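Zornavholm Community Rooms
Craft room clear-out: progress report to the Damen fund, August

You asked for one page and no adjectives. We can manage the page.

When the grant came through, the craft room held the output of 26 children's workshops, stored by the traditional method of putting it down and leaving. Sorting began on a Thursday and has been going on, in one form or another, ever since. The cupboards along the back wall are finished, the window side is finished, and 35 boxes have been labeled in handwriting that at least two of us can read.

The big table is the current front line. Everything that came out of the cupboards without an obvious home was put on it, and each item now has to be picked up, looked at and sent to one of 3 places: keep, return to family, recycle. Flat paper goes slowest. Drawings have a way of ending up between folders and under bags, and they come out one sheet at a time or they come out torn.

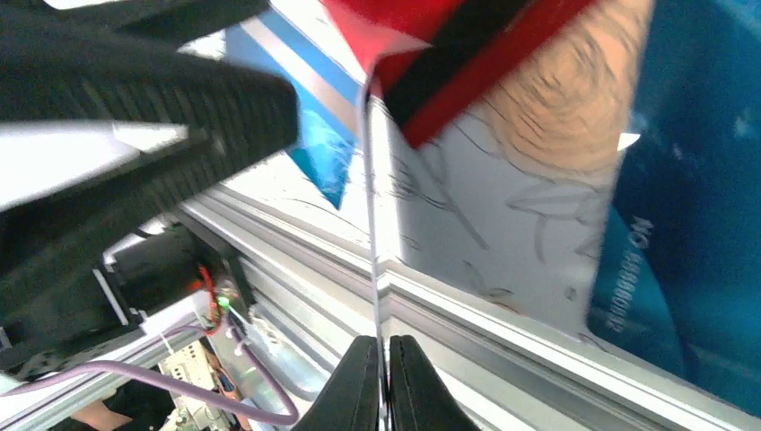
Line drawings on white, one with what we are calling a fish. Red and black item and blue plastic still to be sorted.

The "keep" pile is larger than the plan allowed for. We budgeted for one flat-file drawer of drawings and have filled two, mostly because the person sorting is also the person who remembers the workshops. From next month a second pair of eyes will go through the pile, preferably eyes belonging to someone with no feelings about fish.

Spending is on track. The shelving from Arnardóttir arrived complete apart from the screws, which followed separately and in a much larger box. We have used 76 percent of the materials line and none of the contingency, though the dehumidifier has started making a noise we would describe as thoughtful.

Still to do before the room reopens:
Finish the big table
Send the return-to-family envelopes
Move the overflow shelving to Orolholm
Agree on a rule for glitter

We would like to carry the unspent transport money into the next quarter, as the Orolholm van was free on the one day we couldn't use it. Please let us know if that needs a form. We assume it needs a form.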